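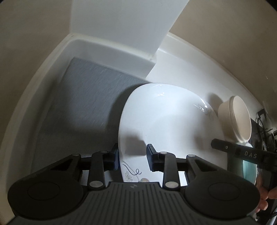

The kitchen at Montoya's feeds 700 people at lunch, and since November a good part of my shift has gone into teaching a machine to pick up a bowl. I have been picking up bowls without instruction since I was two. The machine needs more encouragement.

My job title used to be dish room attendant. Now it is "demonstrator," which came with a lanyard. I squeeze the handle, the fingers close, the bowl goes up, the bowl goes down. Drerar, the firm that wants the recordings, asked for 574 good ones from our crew this month. We turned in 139 the first week and got an email with a thumbs-up in it.

People ask if I'm training my replacement. Probably! So did the guy who trained me, and he got a sheet cake. What bothers me is smaller. The three of us on the afternoon shift used to talk while we worked, mostly complaints, some of them very good. You can't do that and hold a gripper steady, so now we concentrate, like surgeons, over soup bowls.

Management says the robot will free us for more meaningful work. I've asked what that is and they're getting back to me. If there's money in what my hands know, I'd like some of it to show up in my check, and I'd like that settled before the thing learns to stack.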